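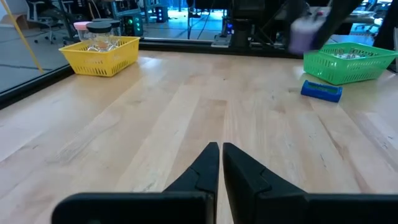
By the time the arms learned to hand me a jar, Mirjana had moved out of the shop and I'd stopped sleeping in a bed like a regular person.

I should back up. There were two of us renting the bay at Wemgate, and there were two arms, and for a long while that seemed like the right amount of everything. Left was mine. Right was Mirjana's. We called the whole thing Skulaner, a name she found on the side of an old shipping crate and liked because it sounded like somewhere you'd go on a ferry and come back with a cold. The plan was a pair of arms that could put away a kitchen. Jars in the yellow basket, everything else in the green one, good night, see you in the morning.

The table came first, and I'll brag about the table because it's the one part I never had to fix. Butcher block, maple, secondhand from the Abou Jaoude bakery when they closed up. I sanded it for most of May and it still smelled like sesame when the room got warm. Mirjana said we should've bought something flat and gray, and she was probably right, because Left's camera kept finding knots in the wood and getting very interested in them. It would stop over one and close its fingers on nothing, so gently, like it was picking up a contact lens.

"It thinks that's a coin," she said.

"It's got an eye for money. Let it work."

She put 256 on the wall in marker that night. That was the number of tries in a row she wanted without a drop before we showed it to anybody. I said 100 was plenty. We argued about it through two orders of noodles, and I lost, and the number stayed up there in her big slanty handwriting (it's still there, I've painted around it twice).

We got to 40 once. Forty! I was dancing around the chair with a screwdriver in my hand, and on the next one Right swung in over the green basket way too fast and flung a jar lid clear across the shop. It went under the shelving and we could hear it rolling for the longest time.

Then Trelcombe called her. They had a real lab and real money and a job that started almost right away, and they wanted her and they did not want me, which I understood, since I'd once wired a motor backward and blamed the weather. She told me while she was retightening Right's wrist. She didn't look up and I didn't stop sweeping.

"You could keep both," she said.

"You built that one."

"So I'll know where it is."

She left me a notebook with everything Right needed, page after page of it, and on the last page she'd written the date, 23/03/2023, and signed it Mirjana Đorđević, her whole name with the line through the D, as if I might get a letter from some other Mirjana and be confused.

I was terrible at it alone. I'd tune Left until it moved like water and then Right would come in from its side of the table all elbows. I read her notebook in the chair with my feet up on the ledge, night after night, and I started to hear her in it. Slow down before the basket. Don't grab, arrive. That second one had a coffee ring on it and I read it over and over — I think I read it more than I've read anything.

So I slowed everything down. I mean slow, the kind of slow where you could go make toast. Left picked up a jar, carried it to the middle of the table, and waited. Right came in and took it. There was a tiny click of glass on plastic, and then Right kept going, past the basket, out to where I was sitting, and held the jar out to me. I hadn't told it to do that. I checked the code later and found it in her section, four lines, with a note beside them that said for when he forgets to eat.

There was half a cookie in the jar. I'd put it there myself as a test weight, ages ago, and it was hard as a roof tile.

I called her. It was late and she picked up anyway, and behind her I could hear some big expensive machine humming away.

"What number are you on?" she asked.

"One," I said, and I got up to set the jar back on the table.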